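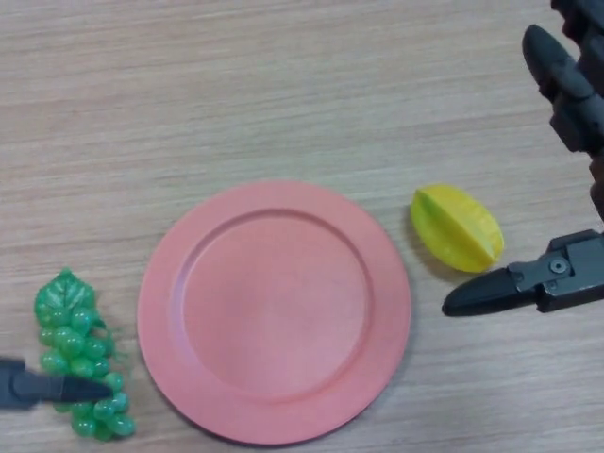 Pink plate, plastic grapes and star fruit, on the table

arkis_tea
I want to set the play table for my daughter's group. Should the fruit go on the plate, or beside it?

plum673
Beside it. The children like to fill the plate themselves.

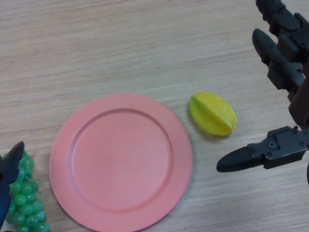
I would also put the star fruit nearer to the plate. Small arms are short.

Trerari
I don't agree. With an empty plate, my three only argue. Put the grapes on first.

arkis_tea
Thank you both. I am still not sure.

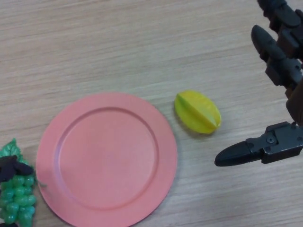
The yellow looks nice beside the pink, so maybe I leave it there until June.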